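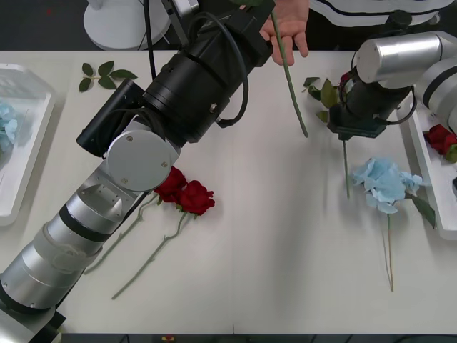 *Red roses and cut stems on the worktable at Trernent.*

**Trernent opens its flower room to the public in June**

Cut flower grower Trernent will open its flower room to visitors for the first time in June. The room, at the nursery in Ikholm, is where stems are sorted, trimmed and tied before they go out to shops.

The nursery grows 300 rose bushes for cutting under glass, along with sweet peas, stocks and foliage. Almost 3,000 stems a week pass through the flower room at the height of the season. Red roses remain the biggest seller.

Visitors will be shown how to strip the lower leaves, cut a stem at a slant and build a hand-tied bunch. Each session lasts 2 hours and everyone takes home the bunch they have made. Scissors, aprons and gloves are provided. Roses have thorns, so long sleeves are a good idea.

"People buy a bunch of roses and are often unsure what to do with it when they get it home," said a spokesperson for Trernent. "We wanted to show the ordinary work: clean water, a sharp blade and no leaves below the waterline."

Places are limited to 400 across the month. Sessions start at 10am and 2pm. The flower room is on the ground floor with level access from the car park, and tea is served in the potting shed afterwards.

Vases and buckets for the sessions come from Ivik, the Ikholm pottery, which will also have a small stall by the gate.

**Notes to editors**

Trernent supplies cut flowers to florists and farm shops in and near Ikholm. Booking is through the nursery shop, in person or by telephone. Children under 12 must come with an adult.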